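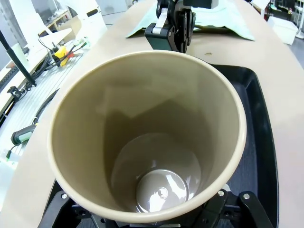
Dultari于2022年5月8日发布双臂示教系统Narnon的1.4版，并同步公开配套数据格式Illis的字段说明。Narnon用于以遥操作或手把手牵引的方式向双臂机器人演示桌面操作任务，演示过程中的关节位置、夹爪开度和多路图像按统一时钟写入同一条记录。新版主要修改了腕部视角与主从控制之间的时间对齐。餐具类任务对这一项较为敏感：黑色夹爪夹住一只杯子后，杯口和杯底可以占去腕部画面的大半，另一只夹爪只在画面上方露出一部分，悬在浅薄荷绿色的布上方。此时操作者对另一只手臂位置的判断主要依靠外部视角，两路画面一旦错位，后续训练会把错误的先后关系一并学进去。

时间对齐与记录方式

1.4版之前，主手指令、从臂反馈和图像分别打时间戳，录制结束后再做离线匹配。夹爪闭合前后手臂速度变化较大，离线匹配在这一段容易产生偏移。新版改为由控制器统一下发时钟，各路数据在采集端写入时间戳，离线阶段只做校验，不再改写原始时间。

主手指令与从臂实测位置分两个字段保存。遥操作时两者通常不重合，接触物体后差值会进一步加大。训练方可以自行决定以哪一组作为动作标签，Illis不预设取舍。

牵引示教与遥操作共用同一套记录结构。牵引示教时主手指令字段留空，由示教方式字段标明来源。两种方式录制的数据可以合并进同一个数据集，但Dultari建议在训练前按来源分开统计，牵引示教的速度曲线与遥操作差别较大，直接混合会影响动作平滑度的评估。

双臂协同任务增加了阶段标记。操作者用脚踏开关在演示中打点，将接近、接触、抓取、移动和释放分段，左右臂分别标记，允许两臂处于不同阶段。漏踩的标记可在回放时补录，补录标记带有单独的来源代码。

桌面任务组

随版本公开的桌面任务组包含11项任务，由Iyer实验室与Dultari共同制定，对象包括碗、杯、盘、托盘和布类。每项任务规定目标状态和允许的初始状态范围，不规定手臂轨迹。

初始状态并不限于物体直立、居中的情况。黑色托盘上放一只浅薄荷绿色圆盘，旁边的牛皮纸色杯子横倒，杯底朝向圆盘，杯口伸出托盘边缘，这类摆放同样在可接受范围内。横倒的杯子需要从侧面接近，夹爪张开的宽度和下探深度都与直立抓取不同，示教记录须保留完整的接近段，不得从接触时刻开始截取。 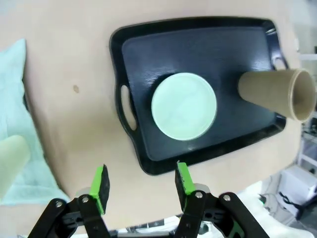 数据规模与质量检查

首批公开数据共3000条演示，由15名操作者完成，其中遥操作与牵引示教分目录存放。操作者上岗前须完成40分钟的设备熟悉练习，练习期间的记录不进入数据集。

质量检查分两级。第一级由程序完成，检查丢帧、关节限位、时间戳单调性以及夹爪开度与指令之间的异常差值。第二级为人工回放，检查目标状态是否达到、阶段标记是否合理。未达到目标状态的演示不会删除，标为未完成后单独存放，供研究纠错和恢复策略的团队使用。

Dultari示教系统负责人Thenmozhi Hegde表示：“过去我们收到的问题大多集中在夹爪接触物体的那一小段。手臂在空中怎么走，差一点影响有限；手指碰到碗沿的时候差一点，标签就不能用了。这一版的工作量基本都放在这里。”

碗类任务要求夹爪自上而下接近碗沿。托盘上左侧夹爪指尖触及浅绿色碗的内沿时，右侧夹爪可以同时从右边夹住棕色高杯，两臂的接触段在时间上允许重叠。记录中两臂各自保留接触标记，不合并为一个双臂事件。
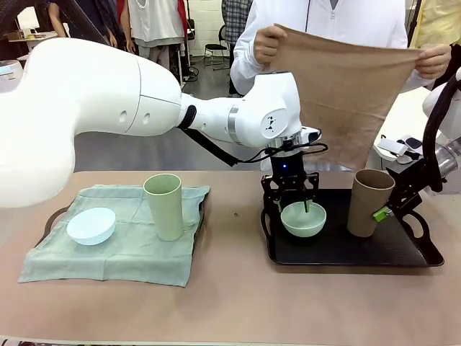 遥操作和牵引示教应当如何选择？

取决于任务对力和视角的要求。需要两臂同时动作、且操作者须从外部观察整个桌面的任务，建议采用遥操作。单臂、短行程、对接触力较敏感的任务可采用牵引示教，但操作者的手和身体可能进入画面，录制前应检查外部相机的遮挡情况。

相机布置与环境要求

Narnon支持腕部相机与固定相机同时接入。固定相机应覆盖两侧托盘及两只夹爪的主要活动范围，安装后需重新标定外参。更换夹爪指尖垫之后，夹爪零位也须重新校准，校准结果写入记录头。

任务组对背景不作统一要求。工作台后方允许有人员站立或走动，布类物体也可以由人手持于台面后方。在两托盘布置中，左侧夹爪位于浅蓝色碗的碗沿处，右侧夹爪夹持浅绿色高杯，工作台后的人员双手提着一条灰绿色毛巾的上角，这样的画面按正常数据处理。公开版本对面部做遮盖，遮盖区域的坐标另存，便于训练方在裁剪图像时核对。
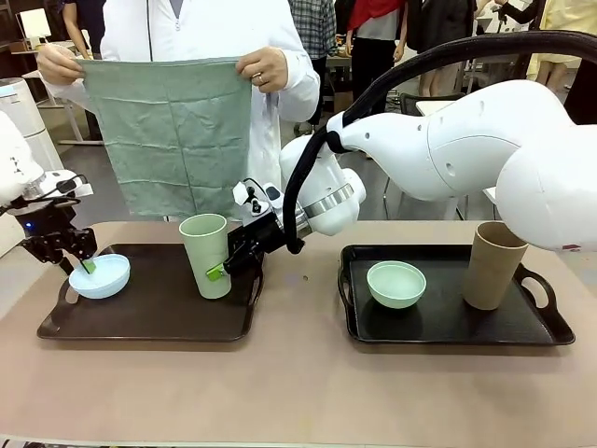
已有的旧版记录能否直接用于1.4版？

旧版记录可以通过随软件提供的转换工具读入，原文件不会被覆盖。转换后的记录带有旧版时钟标志，时间对齐精度仍以录制时的条件为准。缺少阶段标记的记录可在回放界面补录，也可以不补，相应字段留空不影响读取。

获取方式

Narnon 1.4版即日起向现有用户提供，升级前须先更新控制器固件。Illis字段说明、转换工具和桌面任务组文档可在Dultari开发者页面下载，首批演示数据需提交用途说明后开放。可变形物体任务的扩充部分计划于9月公开，内容包括毛巾展平、对折以及双臂交接，届时数据格式保持不变。

媒体及技术问题请通过Dultari开发者页面的联系表单提交，并在标题中注明Narnon及所用软件版本。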